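Suture pads, needles and thread – what are you all using for practice?
Bench Skills board > Suturing > Consumables

padfoot_nurse
Posts: 74

Hi all, long-time reader. I've been given the job of sorting out practice materials for our skills room (regional hospital, tiny budget, one cupboard) and I'm drowning in catalogues. We've been on the Bresta three-layer pads for a couple of years and they're fine until they aren't – the cuts start to gape, the top layer tears when you pull a knot down, and then everyone thinks their technique has gone off when it's the pad.

Quotes so far are $1,590 for a box of the Prasia pads and $1,930 for the Soylu ones, same number in each. Is the dearer one worth it? And does anybody still bother with real tissue? My learners are mostly running simple interrupted stitches, plus a few keen ones who want to do everything.

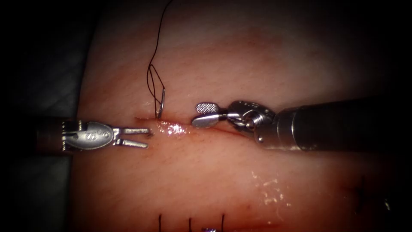
Needle placement is the thing I'd like a pad to teach, so that's what I'm judging them on. I want a surface firm enough that the needle stays put once the point is in, so a learner can let go, have a think and pick it up again from the other side. You can see it in the first photo, the little curved needle standing up by itself at the top edge of the cut with the black thread looping up beside it. On our worn-out Bresta pads it would flop straight over. I also like one straight cut across the middle of a pale pad, plain as you like. The ones with every wound shape under the sun on a single pad just get hacked to bits by lunchtime.

knot_a_surgeon

Soylu, no contest. We got 28 sessions out of one pad before I retired it, and that's using both sides. The Prasia ones feel nice out of the box but the colour is so dark you lose black thread against it. Buy once, cry once.

gumleaf

Have to disagree with knot_a_surgeon there. We had Soylu for a year and they went greasy in storage, no matter how much powder we put on them. Grip the edge with forceps and it slides. Prasia was the better buy for us and I didn't notice any trouble with the thread. Maybe we got a different batch?

knot_a_surgeon

Were you storing them in the plastic tubs? Mine live in baking paper in a drawer. I've heard of the greasy thing but never had it myself.

gumleaf

Tubs, yes. Stacked, too. Okay, that might be on us. Still reckon they're overpriced.

theatre_tea_lady

Going to put in a word for something wetter. Dry pads are grand for week one, but they give you far too much help. Everything sits still, the light is flat and the knot bites the first time. Put the same person onto a moist, curved surface and watch their lovely even spacing go wandering off. The shine alone throws people, because you get glare right where you want to see your entry point.
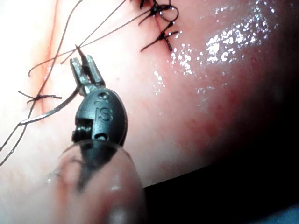
So my vote is to buy the cheaper pads and spend the difference on a bit of variety. I have my lot tie three in a row and trim the tails before they're allowed to move on, and I'm strict about the tails. Too short and the knot creeps open, too long and they end up caught in the next stitch along. Then we look at all of them together, under a bright lamp, and they pick out the worst one themselves. They're always harder on it than I would be!

padfoot_nurse

That's really helpful. The glare is something I hadn't thought of at all, our room has one ceiling light and a window that faces a brick wall. How do you manage the mess and the smell with the wet stuff, though? We share our fridge with people's lunches.

theatre_tea_lady

Trays, and everything gone the same afternoon. And get your own fridge. I wouldn't put anything like that near a sandwich, and your infection control people will have views as well.

gumleaf

Your infection control people will have views about the window.

pinetree_resident

Chiming in from the learner side. I'm going to disagree with the lot of you and say the pad matters less than the needles. Our skills room hands out needles that have been used so often they've lost their point, and then we get told off for pushing. A blunt needle drags the tissue up in a little tent before it goes through, and you learn to shove, and it took me months to stop shoving. I'd take a fresh needle on a tired old pad any day.

The other thing I'd beg for is time set aside just for handing the needle over. No stitching at all. Everyone rushes to the knots because knots look good at the end of the hour.
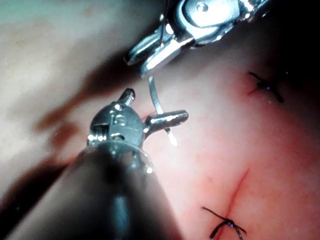

What helped me was going back and forth, one side to the other, and never dropping the first grip until I was sure of the second. I used to grab too close to the point and wreck it, or too close to the thread end and have it spin on me. A bit past halfway along the curve is where I aim now, though I know people who swear by two-thirds. Ten minutes of that at the start and the rest of the session goes better, for me anyway.

knot_a_surgeon

Two-thirds back from the point, and I'll die on that hill. Agree about blunt needles though. We date the packets with a marker and bin them after October's intake, no matter what's left in there.

pinetree_resident

Ha, I had a feeling that one would get a bite.

padfoot_nurse

Okay, I'm leaning towards Prasia for the beginners, a couple of Soylu pads kept in baking paper for the keen ones, and whatever's left over goes on needles. Does anyone have a view on Dronum thread? It's cheap by the reel but I've heard it holds its curl from the spool and fights you the whole way.

gumleaf

It does curl. Pull a length out and give it a gentle stretch between your fingers before you start and it settles down well enough for practice. I wouldn't pay full price for it.

theatre_tea_lady

Get the black if you go with Dronum. We tried the pale one and it vanished against the pads, half the class couldn't find their own tails to trim.

padfoot_nurse

Black it is. Putting the order in tonight, will report back once a few people have had a go at the new pads.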